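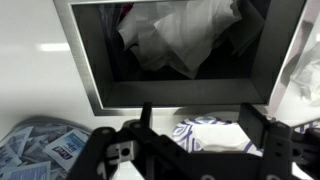

4 min read

Give the Gripper Ten Minutes of Your Morning

I love a dirty job done by a clean machine, and table clearing is about the dirtiest job we hand our arms. Napkins, tissues, paper plates, all of it headed for a metal-rimmed opening that fills up faster than you'd think. I've looked after the counter cell at Plundari for two years now and I have one strong opinion about it: the gripper deserves more of your attention than the arm does.

People walk up to a cell and look at the arm. Of course they do, it's big and it swings! But the arm on ours has asked for almost nothing. The fingers and linkages are where the day goes right or wrong, and they get whatever minutes are left after everybody has finished arguing about software.

Paper is a wonderful teacher here. A steel part will forgive a finger that closes a hair late on one side. A single-ply tissue won't. It slides, or it twists out, or you come away with a corner of it and the rest stays where it was. When I first took over the cell I logged 337 tissue picks over one long stretch in May, and 83 of them needed a second try. I was ready to blame the vision side (I was very ready). Ozan Karakaya came by, wiggled one finger with his thumb, and asked me when I had last checked the pivots. I hadn't. There was play in the left linkage that you could feel before you could see it.

So now the pivots come first, at 7:30, before the coffee has done anything for me. Power locked out, then each finger by hand, open and shut, feeling for slop. Then the bolt heads. I put a paint stripe across every one and its link, and if the stripe doesn't line up, that bolt comes out, gets cleaned, and goes back in with fresh threadlocker. Lint is the other enemy. Paper sheds like a cat, and it packs into the joints where a quick wipe never reaches. A soft brush gets it. Compressed air just pushes it deeper, and I will die on that hill.

When the fingers are right, it's a pleasure to watch them get hold of one thin sheet by a pinch of it, with the rest fanning out above.

My second point is about the counter itself. I set ours up messy on purpose: a plate here, a bowl turned over there, a lid, a packet or two, the jar and the napkins back along the tile. Yüksel, who had the cell before me, liked everything on taped marks, and I understand the appeal. But a gripper that has only been checked against a tidy row hasn't been checked.

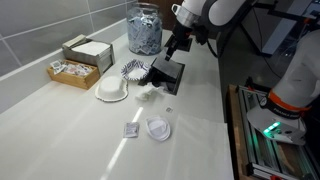 Stop waiting for the fault code

The controller will tell you when a motor is unhappy. It has no opinion at all about a worn bushing. By the time a loose joint shows up as a fault, you've been dropping tissues for a week and retuning grip force to cover for it, and then you get to undo all that tuning too. We did exactly this with the Clistasine fingers, and I'd like those evenings back.

A hand check costs me ten minutes. I've started keeping a spare linkage already assembled in the drawer, so if a finger feels bad I swap the whole side and rebuild the old one at the bench after lunch. Jarnik, our sister shop, does it the other way and repairs in place. Their cell is down most of a morning each time. Good people, wrong habit!

After a swap I always finish with paper, never with the test block. One flat sheet, one crumpled one, picked up slowly with my hand near the stop button.
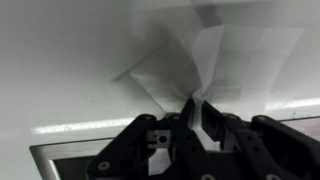 Do the finger pads need replacing every time you rebuild a linkage?

Only if they've gone shiny or picked up a groove. Wipe them with a damp cloth, let them dry, and try a tissue before you reach for new ones.

I'd put the pivots ahead of the pads on any list, and I'd put both well ahead of another afternoon in the settings menu. Go wiggle a finger tomorrow, with the power off, and see what you find.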